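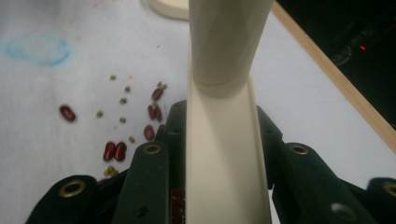 Re: [Ovgate Small Business List] Is a printed newsletter mad?

List archive, November 2018

Siiri Sjöberg wrote:

> Hello all, I'm fairly new on here so forgive me if this has come up before.
> We've been sending an email newsletter since we opened the Jollbridge shop
> and the opens get worse every month. I've had a quote from Hyvönen for a
> folded A4 sheet, full colour, posted out to everyone who's ever left us an
> address. My business partner thinks I've lost my marbles. Has anybody here
> done print lately, and did you get anything back from it? Also, do you
> write it yourselves or pay someone? I can do a decent paragraph but I go
> to pieces when I have to think of a headline.
>
> Siiri

Hi Siiri, and welcome!

Not mad at all, or if you are then so are we, because Wadwood did exactly this in February and I've been meaning to write it up for the list ever since. (Sorry, everyone who asked me at the summer meet-up. I did say "next week".)

We had 2,397 addresses when I started, which sounded marvellous until I sat down and went through them. Loads were doubles, plenty had moved, and a surprising number were people who'd once asked for a price and then gone elsewhere. I'd really urge you to do that boring bit first. It took me several evenings with the radio on and it knocked a good chunk off the postage, and the postage is what hurts. The printing itself was cheaper than I'd feared.

We used Hyvönen too, by the way. Nice people, very patient with my files, but do ask for a paper proof and don't just say yes to the one on screen. Our dark blue came out nearly purple on the first go and I only caught it by luck.

What came back: 44 people rang or came in with the voucher from the back page, and 19 of those placed an order there and then. I can't tell you how many others saw it and turned up later without mentioning it, and I've given up trying to work that out. Over the same month the email got us 8 orders, so print won for us, but it cost a lot more per go and I wouldn't want to do it every month. We've settled on twice a year, with short emails in between.

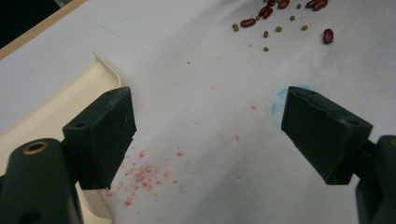

Dark green gripper fingers over a white work surface

On writing it — I do the words myself and pay a designer for the layout, and I'd do it the same way again. The first time round we paid an agency for the lot and it came back full of "solutions" and "passion". My mum rang up to ask if we'd been bought out. It was tidy enough but it didn't sound like us, and our customers are the sort who notice.

For headlines, my only trick is to write down the questions people ask at the counter, word for word if I can manage it. "Can you do it by Friday week?" was our front page and it did better than any of the clever ones I'd sweated over. Keep a notepad by the till for a fortnight and you'll have more than you can use.

A few other odds and ends, in no order:

Put the phone number on every side of the fold. We put it on one, and of course it was the one that ended up face down on the doormat.

Give the voucher an end date, but a generous one. Ours was three weeks and I was still honouring them in May, I didn't have the heart to say no.

Check you're all right to post to the people on your list, and have an easy way for them to say stop. We put a line at the bottom with the shop email on it. A handful used it and they were all perfectly pleasant about it.

Send one to yourself! I wanted to know when they'd land and what state they'd be in. Mine had a crease straight through the opening hours, so we moved those for the next one.

I've got a few spare copies of both issues if you'd like to see them in the flesh. Drop me a line off list with an address and I'll pop them in the post, or I'm over in Jollbridge most weeks and could leave them at your shop. I'd love to see your Hyvönen quote too if you don't mind sharing it, as ours is up for renewal and I've a feeling we're paying over the odds for the heavier paper.

And tell your business partner to hang on to their doubts until after the voucher has run out.

All the best,
Maggie
Wadwood, Ovgate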